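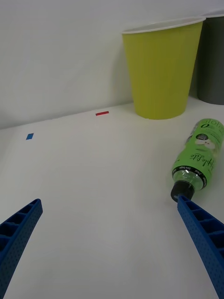 The bottle was meant to be easy. In February the team at Arkeo gave their arm the simplest job on the list, to pick up a drink bottle lying on its side and stand it near the cups. It had done this 400 times in the simulator. On the real table it closed its fingers on the cap, pushed, and kept pushing.

"The motor did not know that it was losing," says Xiuying Xu, who leads the testing. "It thought the bottle was a little more far away, so it went a little more."

The arm ran like this for 90 seconds before she pressed the stop button. One finger was bent at the root and 2 screws had pulled out of the mount. No person was hurt, but her hand had been close to the table a moment earlier, and this is the part she still speaks about.

The fault was found late in the evening. The force limit, written by a supplier called Zonness, was read only when the arm started a new movement. A push that never finished was never checked. The wrist camera gave no help, as a finger so near to the cap hid the place where they touched.

Now the limit is read all the time, in every part of the motion, and the arm goes slack when it is passed. Xu also asked for a second stop button, on the other side of the bench. Her manager thought one was enough - she bought it from her own budget.

The bottle task is back on the list. The new finger arrived last week, and the colour does not match so well.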